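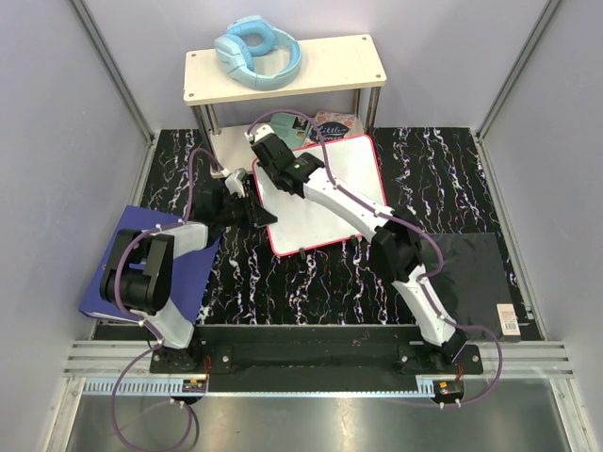
机の上の片づけ、みなさんはどうしてますか。私はもう、積む、崩れる、また積む、の繰り返し。で、今回は思いきって専門の人に聞いてきました。ドラマーヴィルで小さな収納用品の店「ヴォスティネ」をやっている、シーベ・ヴァン・アッカーさんです。

店に入ってすぐ、コーヒーを出してもらう前から話が始まってしまって(録音、最初のほうが切れてます、すみません)、気づいたら二段の棚の話になっていました。

「机の上に棚って、大げさに聞こえるでしょう。でも小さいのでいいんです。上の段は、一日に何度も手に取るもの。ヘッドホンなんかは上ですね。下は本とか箱とか、平たいもの」

上の段、半分くらい空けておくのがシーベさん流だそうです。えっ、もったいなくないですか?と聞いたら笑われました。

「空いてるから物が戻せるんですよ。うちのお客さん、最初はみんな埋めちゃう。2週間するとヘッドホンがまた机に寝てます」

耳が痛い。うちのもまさに寝てます。

角の丸い天板が好きだという話もかなり長く聞きました。袖がひっかからないし、木目調の明るい色だと、黒っぽい机に置いても重くならないんだとか。金属の丸い脚は、たまにねじを締め直すこと。シーベさんは5月と年末にやるそうです。

小さなホワイトボードの話も面白かったです。赤やピンクの縁がついたのを棚の手前に置くのがおすすめ、とのこと。

「縁に色があると、紙にまぎれないでしょう。書くのは今日のことだけ。夜に消して、真っ白にして寝ます」

消し忘れたらどうするんですか。

「朝消します」

そりゃそうだ。

前はクラースという家具屋に4年勤めていて、そのころは大きな本棚ばかり売っていたそうです。小物のほうに気持ちが移ったのは、自分の机がひどかったから。「引き出しから鉛筆がほとんど100本、とかじゃないですけど、まあ、ひどかったです」と言葉をにごしていました。

帰りに下の段用の箱をひとつ買いました。まだ何を入れるか決めていません。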